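**Draft handling rules for two-arm carry: comments wanted before Friday**

**swannasri**
I'm putting together the house rules for teleop and autonomous sessions on the household tasks. Dasau wants one sheet that every operator signs, and right now we have 4 different sheets that don't agree. These are the parts people fight over:

- Both grippers closed on the short edges of the tray before the base moves.
- Load stays flat. Nothing stacked above the rim unless it's cloth.
- Cables checked at both wrists before every run, and again after any arm move above shoulder height.
- 2 people present whenever the robot is near an appliance with an open door.

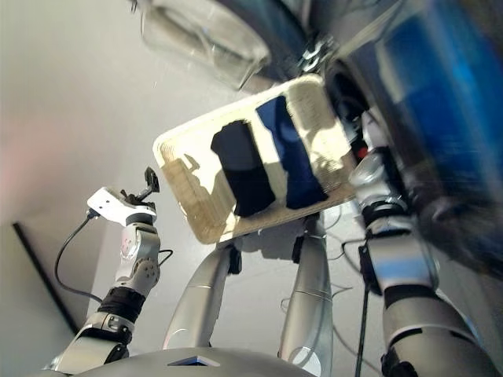

*Tray carry, folded cloth, seen from below.*

Tell me what's wrong with it. I'd like to hear from the people who run sessions.

Sunee Wannasri

**petrol_hat**
The cable rule is too vague. "Checked" by whom, and for what? At Brimska we wrote it as: run a finger down the loop, confirm it clears the elbow through full travel, initial the sheet. It takes 60 seconds and people do it.

I'd also drop "unless it's cloth." Cloth slides. I've seen a folded T-shirt go off a tray on a turn slower than walking pace.

**kmw_lathe**
Disagree on the cloth. If you ban anything above the rim you can't carry laundry at all. Limit the turn speed instead and leave the load rule alone.

**petrol_hat**
Fine, but then the speed has to be on the sheet as a number. "Slow" is what we had before.

**ninefold**
Nothing in the draft covers glass and it should.

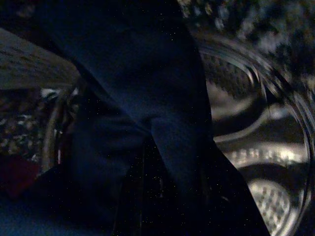
Grip clearance is the rule I'd add. Our old Rathjen sheet said no closing motion with glass beside the fingers unless the operator has a second view, and I think that was right. The wrist camera alone is poor for this. With a clear bowl right up against the right finger, all you get is the curve of the rim and a band of reflection, and in low light the gripper itself covers most of the picture. I would not want a new operator judging distance off that. So: second view on, lights up, then close.

**kmw_lathe**
Lights up I agree with. Second view is going to stop work any time the head camera is blocked, and with two arms in front of it that happens a lot.

**ninefold**
Then work stops. You move an arm and carry on. We logged 123 sessions under that rule and I don't remember anyone missing a deadline over it.

**swannasri**
Adding glass as its own section. I'm going with the second view for closing motions only, not for general approach. kmw, if that's still too strict, send me wording.

petrol_hat, I'm taking your cable text as is.

**old_gantry**
Posting our site note on washer work so you can lift from it.

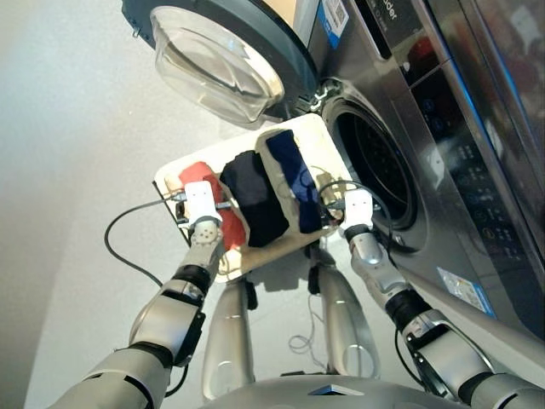 **Purnier, February**

Washing machine door: open it fully before the robot comes in with a tray. A half-open door is the most common thing an elbow hits. Confirm the door stays put when you let go of it.

Stop with the tray level in front of the opening. Both grippers stay on the tray until the second person says "clear." Clothes go side by side on the tray, one layer of folded items.

Wrist cables: look at where the loops hang relative to the door and the opening. If a loop can reach the gasket, back out and re-dress it.

Machine off at the wall, not just at the panel.

**petrol_hat**
One layer side by side is better than anything I suggested. I withdraw the rim complaint.

**kmw_lathe**
Off at the wall is overkill for loading. The touch buttons on ours lock.

**old_gantry**
Ours lock too. They also unlock if you lean on them long enough, and a forearm that close to the front of the machine will do it. We keep the plug rule.

**swannasri**
Keeping the plug rule in the draft for now. kmw, noted that you object. I still need a turn speed. Post what you use, with the load, and I'll take the lowest one.

**ninefold**
Will measure ours this afternoon, we've never written it down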